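Frequently Asked Questions

I get the same handful of questions at the market table and by email, so I finally sat down and typed out my answers. If yours isn't covered, write to me through the contact form and I'll get to it, usually in the evening after the watering's done.

Who are you and what do you sell?

I'm Saimi Huttunen, and I grow peppers on a rented patch behind the old Vostgate feed store. Long green chilies are most of what I do, plus a few rows of sweet ones for people who bring their kids along. I sell them fresh by the bag, and in late fall I sell what I've dried. The stand is called Muka and it has been called that since before I had anything to put on it.

Are your green chilies just unripe red ones?

Mostly, yes! A green chili left on the plant will usually turn red, and it gets sweeter as it goes. I pick the bulk of mine green because I like that grassy, slightly sharp taste and because the plants keep setting new fruit if you keep picking. If you'd like red, ask me in September and I'll leave some on for you.

How hot are they?

This is the one I can't answer the way people want me to. Two chilies off the same plant can be miles apart, and a dry spell makes the whole row angrier. I'd call my long greens medium. My neighbor Tarık Karakaya calls them salad. Cut a thin sliver from near the stem end, touch it to your tongue, and decide from there how much goes in the pot.

Most of the heat sits in the pale ribs inside, so scraping those out calms things down a lot. The seeds pick some up from touching the ribs, but they aren't where it starts.

What size are the bags?

Small is 4 ounces and large is 20 ounces. The large one is for people who pickle or roast. If you cook for one or two, please just get the small, I'd much rather see you again next week than have you find a sad bag at the back of the drawer.

Do you wash them before they go in the bag?

No. I wipe off dirt with a dry cloth and that's all. A chili that goes into plastic with water on it gets slimy fast, and it always starts at the stem. Rinse them when you're ready to cook.

Why clear plastic? Couldn't you use paper?

I did a whole season with paper. People kept opening the bags to look, which is fair, I'd do it too, and half the time the bottom gave out on the way to the car. The other trouble was that folks put the paper bag straight in the fridge and the chilies went wrinkly in days. With a clear bag you can see what you're buying and it goes right into the crisper. I know plastic isn't everybody's favorite. Bring your own container or bring back last week's bag and I'll happily fill that instead (clean, please).

How do you pack a bag without crushing anything?

I lay the chilies out in a shallow tray first, one layer, so I can turn each one over and look for soft spots. Then they go into the bag one at a time, stems all pointing the same way. Stems are pokey, and a stem jammed into the side of another chili makes a little wound that goes brown. Somebody has to hold the mouth of the bag open, and that's the fiddly part – thin plastic loves to cling to itself. I fold the top edge down like a cuff so it stays open by itself while I fill.

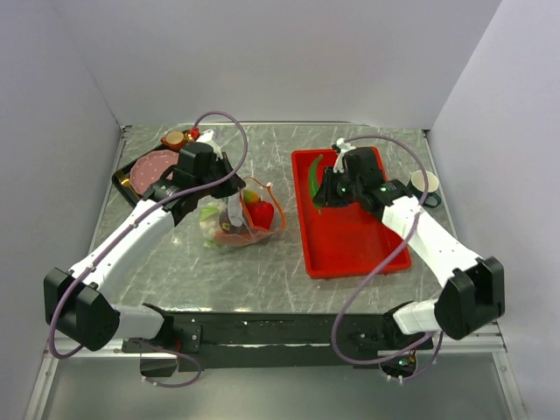
Don't pack it tight, either. I leave enough slack to fold the top over twice, and I don't squeeze the air out. Chilies do fine with a little room around them. If you're repacking at home from a big bag into smaller ones, do the same thing: tray, quick look, stems one way, loose fold.

Does the tray matter?

Shallow and easy to wipe, and past that I don't care. A deep bin hides the bad ones at the bottom. I do like a color that isn't green, for what it's worth. Green chilies on a green tray is how I once drove off with one still sitting in there and found it the following week, and it was not at its best.

What do I do with them when I get home?

Put the bag in the crisper drawer with the top folded over loosely. If you see fog on the inside, open it up, tuck in a piece of paper towel, and close it again. Check every few days and pull out anything soft, because one bad chili will take its neighbors down with it. Mine usually keep a week or two like that, sometimes longer if your fridge isn't packed to the ceiling.

Don't leave them on the counter in the closed bag. On the counter in a bowl is fine for a couple of days.

Can I freeze them?

Oh, absolutely, and it's the easiest thing in the world. Wash, dry really well, lay them on a tray so they aren't touching, and put the tray in the freezer overnight. In the morning tip them into a freezer bag, and this time do press the air out. They won't be crisp once they thaw, so don't plan on a salad, but for soups and eggs and beans they're great. I slice mine while they're still frozen. They cut beautifully that way and hardly any juice gets on your hands.

Speaking of hands, help, mine are burning!

Dish soap and a bit of cooking oil, rubbed in well before you add any water, then rinse and do it over. Don't touch your eyes. Don't touch your contact lenses tonight, either, or tomorrow morning if you can wear your glasses. Thin disposable gloves solve the whole problem and I still forget them, every single year.

Why is one of my chilies curled, or skinny, or a funny shape?

Weather, mostly, or it grew up against a stake. Taste is the same. I sort out the very twisty ones for Tarık, who chops them for his relish and doesn't mind. His relish is sold under the Dönmez label, and before you ask, no, I don't know what else is in it. I've tried to find out.

There are brown lines on the skin. Is it bad?

Fine tan lines like little stretch marks are called corking, and they're harmless. Soft, wet or dark sunken patches are another story, and so is anything fuzzy. Cut a soft spot out if it's tiny and use the rest that day. If it's fuzzy inside, toss the whole thing and tell me about it, I'll give you a new bag.

Do you ship?

No, and I've tried. I mailed five small bags to a customer in Avonard during a warm week and she very kindly described what arrived as "soup, nearly." Pickup at the market or at the patch only. Dried chilies I might ship someday, when I find a box I like.

Can I come pick my own?

Not in general, the rows are narrow and I'm nervous about my stems. The plants break so easily if you tug. But at the very end of the season, in November or just ahead of the first hard frost, I open the gate for a morning and people strip whatever's left. Last year I had 102 plants in the ground and they were bare by lunch. Bring a small pair of scissors and snip the stem, and bring your own bags or a tray for the ride home. Kids are welcome as long as they keep their fingers away from their faces.

Can you hold a bag for me?

Sure – send me a note by Friday night with the size and your name. I write the name on a bit of masking tape and stick it on the fold. If you aren't there by the time I'm packing up, it goes home with me and becomes dinner.

What's your favorite way to eat them?

Whole, in a hot dry pan, turned until they're blistered all over, then salt and a squeeze of lemon. Poke each one with a knife tip first or it may pop at you. I eat them standing up at the stove with bread. My mother puts them in with potatoes, and I have to admit hers are better.

Last updated September 8, 2024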